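Game Preservation Belongs in the Purchase Agreement
By Vesela Radonjić
5 min read

When Banduler closed the servers for Millet in July, the company gave its players 16 days of notice. The message appeared on the login screen, below an offer for a seasonal costume set that was still on sale. Players who had bought the game at full price the previous winter received the same notice as those who had played since launch. At the end of the period the game stopped working in every mode, including the solo campaign, which had never needed another player to be present.

The closing of an online game is an ordinary business decision, and this publication does not dispute a company's right to make it. Servers cost money. Staff are needed elsewhere. A title with a small audience cannot be kept running forever out of goodwill. The question we wish to raise concerns what the customer was told at the moment of sale, and whether the industry should go on treating that as a private matter between each publisher and its lawyers.

At present, the buyer of a game that depends on a remote server is told very little. The license agreement for Millet ran to 301 paragraphs. The possibility of closure was dealt with in one of them, in a single sentence that reserved the right to end the service "at any time and for any reason." A reader who found that sentence would still not know whether the campaign could be played offline afterward, whether saved progress could be exported, or whether unspent in-game currency would be refunded. The answer to all of these, as it happened, was no.

We propose that every game sold with a server requirement carry a plain statement of its end-of-service terms on the store page, next to the price. The statement should give a minimum date until which the service will operate. It should say which parts of the game will remain playable after that date. It should state the notice period, and we would suggest six months as a reasonable floor. Sales of in-game currency should stop on the day the notice is issued.

Several objections deserve a fair hearing. Marwa Younis, a producer who has worked on three online titles, wrote to us in reply to an earlier column on this subject. She argued that a minimum date would frighten buyers away from small studios, which can least afford to make promises. A large publisher can guarantee five years and absorb the loss if the game fails. A team of eight people cannot. This is a serious point. Our answer is that the date may be short. A studio that can promise only one year should be free to say so, and to price its game to match.

A second objection is technical. Modern games are often built on licensed components, and a studio may have no right to hand over server software to its players when the service ends. Where that is true of games already on the market, no rule can fix it cheaply. For games not yet begun, the position is different. Hyun-seo Oh, who led engineering on Plirunlow, has described how her team set aside the offline mode as a requirement in the first month of design. The work was modest at that stage. She estimates that the same change, made after release, would have taken most of a year and might never have been approved.

Plirunlow is a useful case for another reason. Its service ended two years ago, and the game can still be bought, installed and finished. Matchmaking is gone and the ranked ladder is frozen where it stood, but the campaign is intact, and players may host their own matches. The studio's name is still spoken of warmly, and its next project, Brendwood, was announced to an audience that had been given good grounds to trust it. 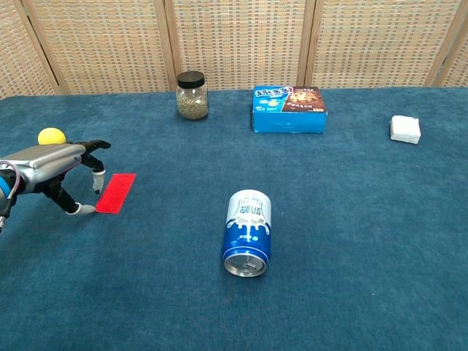

The third objection is the one we hear most often, and it is that players do not care. They move on to the next release, the argument goes, and only a handful of collectors notice when an older title disappears. The petition over Millet gathered 2152 signatures, and the company was quick to call that number small. It may be small beside the sales of a major release. It is large for a complaint about a contract term, and each signature came from a person who had paid.

There is also the matter of the historical record. Films and novels from a century ago can be studied today, with gaps. Students of game design will find many works of our own decade known only through video clips and reviews. Chathurika Sultana, who teaches the subject, has dropped two titles from her course in the past year for the simple reason that her students can no longer run them.

Legislation may come in time, and publishers would be wise to act before it does. The stores are in the best position to begin. They already require age ratings and system requirements on each page, and one further field would place no great burden on them. We call on the major storefronts to add it, and on Banduler to restore the Millet campaign to those who bought it.

37 comments · 112 shares

Contact the editors | Copyright, all rights reserved | Back to top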